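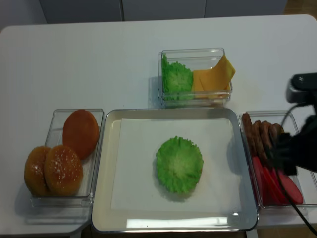 Guilan Jiang

OK so a few people asked how the block cookout went and I have been putting off answering, mostly from tiredness. Thread, I guess. Get a drink.

Some background for newer followers: I live on Moltbridge Lane, which is one of those streets where everybody waves and hardly anybody knows a last name. I'd been there three years and could tell you the name of every dog and maybe four humans.

In January I got stuck in the snow at the bottom of the hill and a man I had waved to a hundred times came out with a shovel and a bag of cat litter. His name is Bent Frandsen. He had lived across from me the entire time!! I felt terrible. That was the night I decided we were having a party in the summer.

Step one was the flyers. I made them on my lunch break and put one in every mailbox, and then my sister told me you aren't supposed to put things in mailboxes (it's a federal thing??) so I walked back up the whole street and taped them to doors instead. 34 houses. Uphill. In sandals.

I asked people to text me if they were coming. I got 20 texts. One was a thumbs up from a number I still can't match to a face, and one was a very long message about parking.

Street closure permit: do this EARLY. I thought you just put a couple of sawhorses out. You need signatures, a map, and a certificate of insurance, and the city office that handles it closes at 3. I drew the map myself. The woman at the window looked at it for a good long while and then stamped it, bless her.

Food is where I was the most stubborn. Everyone says potluck. I have been to the potluck with nine pasta salads and I wasn't going to live through it again. So we did burgers, with the toppings set up ahead of time, and people signed up for drinks or dessert only.

If you're doing burgers for a crowd, my one big opinion is green leaf lettuce over iceberg. The frilly kind. It stays put on the bun, and you can tear it to size the night before and keep it in the fridge between damp paper towels. I will not be taking questions from the iceberg people – I know you're out there.

My other opinion is that you buy more buns than burgers. Kids drop buns. Adults drop buns. I watched a golden retriever named Biscuit leave with one in his mouth like he'd paid for it.

Mikkel Lykkegaard two doors down ran the grill and wouldn't let anyone else touch it. He brought his own apron and his own chair. At one point he sent his teenager home for "the good tongs." I asked what was wrong with the tongs we had and he just shook his head.

Music was a whole negotiation. The family on the corner wanted country, the college kids wanted something I'm too old to describe, and Mogens Briem showed up with an accordion. Guess who won. He played for an hour and a half and a four-year-old danced for all of it.

Things I'd do differently: more shade. We had two pop-up tents and everyone crammed under them like it was raining. Also name tags. I said no name tags because I thought they'd feel like a work conference, and then I spent the evening calling a very sweet man "you."

And more ice. However much ice you're picturing, get more. I made two runs to the gas station and the second time the cashier just pointed at the freezer before I opened my mouth.

Best part: the lady in the yellow house, who I honestly thought was kind of grumpy, has lived on the street for 28 years and brought a shoebox of old photos. My house used to be PINK. There was a plum tree in my front yard! I'm looking into plum trees now, so if anyone knows about plums, my replies are open.

Cleanup took forty minutes with everybody pitching in. I still have three folding chairs and a blue casserole dish that aren't mine. If you're on Moltbridge and missing a casserole dish, come knock. I'm home after six most nights.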